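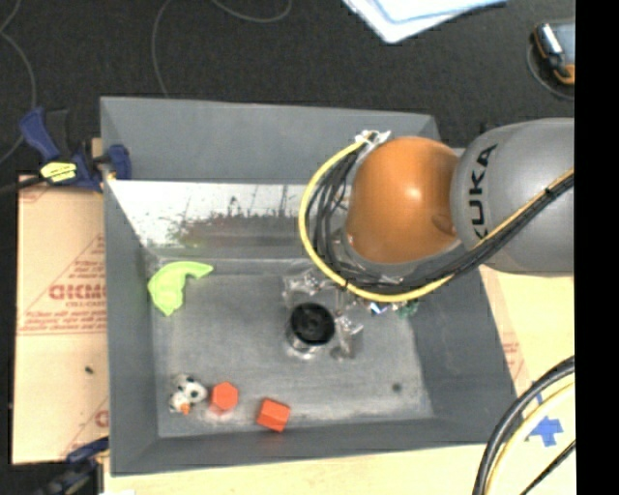 *Slide 1. Gray bin, mixed small items, clear plastic near the middle.*

# Speaker notes - "What ends up in the bin"

12/3/21, second slot after the break. Handout is the one-page bin sheet. Clicker is in the side pocket of the laptop bag.

**Slide 1 (leave it up while people sit down)**

Say hello, name, work on returns and small-item storage at Sunard. Thank Nele Baumgart for the floor plans used later.

Start with the floor of the bin. It's scuffed. Ours look the same after one season and they still work fine. People ask for new bins when they need new dividers.

Then the items. Lime green thing up in the corner, small black and white toy figure lower left. Both easy to find. Ask the room how they would label a bin with those two in it. Let them answer, take two or three.

Point to the clear plastic near the center. Crinkled, shiny, bright reflections on it. Clear packaging is the hardest thing we store. You look straight through it to the gray floor and your eye goes to the toy. The blue and white item and the dark green one are mostly hidden, so don't try to name them. If someone asks what they are, say I can't tell from here either.

**Slide 2 - Sloping walls**

Sloped sides send round things to the middle. Good for picking, bad for sorting. At the Tonduvix site we tried straight-sided bins for toys and went back after 7 weeks. The corners filled up with small parts and the evening shift was tipping bins out to reach them.

Skip the cost table unless asked. It's in the appendix.

**Slide 3 - Mixed or sorted**

The Bhat store has 400 bins and 3000 item codes, so mixing is not optional there. The rules they use now:

- No two clear-wrapped items in the same bin
- Soft things go in last
- Anything small and dark gets a bright tag
- Loose wrap comes out at the end of the shift

Third rule gets pushback. Tags cost time at intake - they save it later, but intake doesn't see that part. Tell the story about the gray socks in the gray bin. Keep it short.

**Slide 4 - Floor color**

Gray hides dust and scuffs. It also hides gray, silver and clear items. Nekov lined one aisle with matte white sheets in September. Pickers liked it, cleaners didn't. No numbers yet, so don't promise any.

**Slide 5 - Questions**

Go back to slide 1 for this. Likely ones:

- *Bin depth?* Shallow enough to reach the floor without leaning in.
- *Foam inserts?* Only for glass.
- *Who clears the loose wrap?* Last person on the aisle.

Samples are on the table by the door. Ask people to put them back in the tray.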